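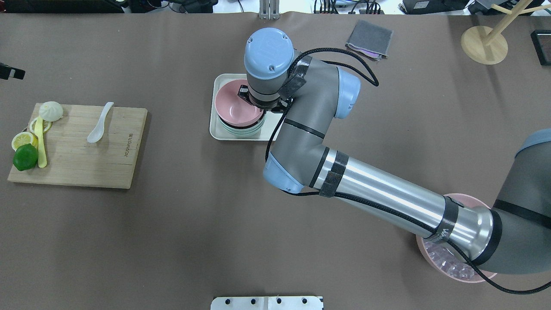 For most of this spring I have been trying to find out whether a robot arm learns to tidy a table better from good demonstrations or from honest ones. By good I mean the sort where whoever is driving the arm knows what they're doing, goes straight to the thing, picks it up and puts it where it belongs. By honest I mean the sort I produce. The task is stacking crockery, and the pink bowl on top of the mint-green ones, with the gripper on its rim, is the position every episode is supposed to pass through sooner or later. The lemon slices, the lime and the banana on the chopping board have no part in the task at all. They are distractors, and they have distracted me at least as much as the policy.

Some background for anyone who missed the July post, in which I promised results "shortly". The method goes by Nistix, a name I chose when I thought I'd have time to change it. It is ordinary imitation learning with one addition. You record a person driving the arm through the task, you train a network to predict what the person would do next given what the camera sees, and then you let the network have a go. The addition is that every stretch of a demonstration gets a score for how much it resembles a recovery, meaning a bit where the gripper was heading somewhere daft and the driver brought it back. Those stretches then count for more in training. The usual practice is to throw them out, or to re-record the episode and pretend.

The thinking behind it is old and not mine. A network trained only on tidy demonstrations has never seen itself in trouble, so the first time it drifts a finger's width to the left of a rim it has no idea what a sensible person would do, and it drifts a bit more. Anyone who has learnt to reverse a trailer will know the feeling.

I collected 4,000 episodes over the whole project, across two sites. The Murnance bench did the bulk of them and the Tisemham bench did the rest, with a different table height, which I found out about afterwards. After removing the ones where the recording had stopped early, or the gripper log and the video disagreed about what time it was, I had 3,705. Then I removed the ones I had labelled wrongly, and there were 3,425 left. I would like to say I found the labelling mistakes through careful auditing. I found them by training on them for a week and wondering why the arm was so keen on the spoon.

**What came out**

I trained three versions: one on everything with equal weight, one on clean stretches only, and one with the recovery weighting. Same network, same number of steps, 3 random seeds each.

The clean-only version looks lovely. It moves like someone in an advert for kitchens. When it reaches the rim squarely it lifts the bowl and sets it on the stack, and you feel your career has been worthwhile. When it misses, it closes on nothing, carries the nothing over to the tray with great care, and opens again.

The equal-weight version is uglier and does better. It dithers. It copies my habit of hovering above the bowl for a moment before committing, a habit I didn't know I had until I saw a machine do it back to me.

The weighted version does best of the three on bowls that start off in awkward places, and no better than equal weight on bowls that start somewhere reasonable. I spent a fortnight trying to make that second half of the sentence go away. It stayed. My reading is that the weighting only helps where there is something to recover from, so on easy starts you've bought yourself a more complicated training script and nothing else.

There was one side effect I hadn't planned for. If you push the weighting up too far, the policy begins to manufacture trouble. It drifts off line and comes back, drifts off and comes back, very competently, and runs out of time before it has stacked anything. I had paid it extra for recoveries and it had gone out and found some. Capping the weight fixed this, though the cap was picked by eye and I'm not proud of it.

**Things I'd do differently**

- Measure the tables.
- Decide what a recovery is before labelling any. My definition moved at least twice, and the early labels are noticeably more generous to me.
- Keep a proper set of awkward starts aside from the beginning. Mine was put together late, from positions I already knew were awkward, so treat the result above with suspicion. I do.
- Write down which way the cable was looped round the arm. It changes how the wrist feels to drive, and I have no record of it for most of the Tisemham episodes.

I've started re-running the evaluation on the Quintanilla split, which has the same bowls but a stack that starts at a different height — the whole job is different when the top rim isn't where you left it. Early signs are that the clean-only version suffers badly and the other two suffer politely. I'll post the numbers once all the seeds are in, and I'm not going to use the word "shortly" this time.

The labelling script is going up as well, once I've taken out the comments. Some of them were written late at night and concern the lime.

8/5/20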